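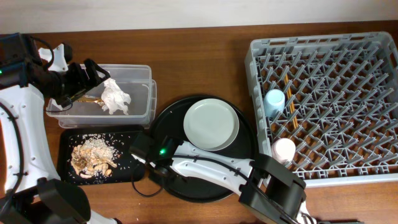
I have become a person with opinions about clearing the table, and I blame my dish rack. I finally bought a big one! For years I made do with a tiny wire thing that held two bowls and a mug if you balanced them right, and every dinner ended with wet plates spread over a towel. The new rack is large and gray and takes up a ridiculous amount of room, and I love it. My friend Sayaka Morikawa told me I'd stop noticing the size after a week. I still notice it, but I notice it fondly.

So, the new routine. Everything gets sorted on the table before a single thing goes near the sink. I used to carry dishes over in whatever order I grabbed them, scrape them over the drain and then spend ages fishing rice out of the strainer. (Rice! It swells up and sticks to everything, including the sponge.) Now scraps go onto one tray first. A black rectangular one with a raised rim is perfect for this, and even the grains that wander off the heap stay on the tray, mostly. Then I tip the lot into the compost pail in one go.

Plates go on the big round tray. I got the idea from Ulises Barrientos, who waited tables for 7 years and can't stand to see anyone make four trips when one would do. Pale plates look so nice gathered up like that, even dirty, and it means I can run the hot water and have them all right at my elbow.

Clear plastic containers are where I get lazy. We save every takeout box in this house, and they end up holding whatever is left at the end of the meal, usually a scrunched-up tissue with a piece of cutlery half under it. I have thrown away at least one good teaspoon like this. Check the tissues, please! Gold-colored cutlery is a little easier to spot than the plain kind, which is my excuse for wanting more of it.

Once the sorting is done, the washing goes so fast. I set a timer for 30 minutes one evening in July, after having people over, and I was drying my hands before it rang. Plates first, then the containers and their lids if I can find them, then the trays. The greasy stuff waits till last so I only have to change the water once.

I still haven't figured out where lids should dry. They slide down between the plates in the rack and hold a little puddle along the rim, and standing them against the wall leaves drips on the wood. Ayanda Msimang swears by a folded towel with the lids leaned up like a tent. I'm going to try it tonight, as there's leftover rice to box up and I've already found two lids that fit.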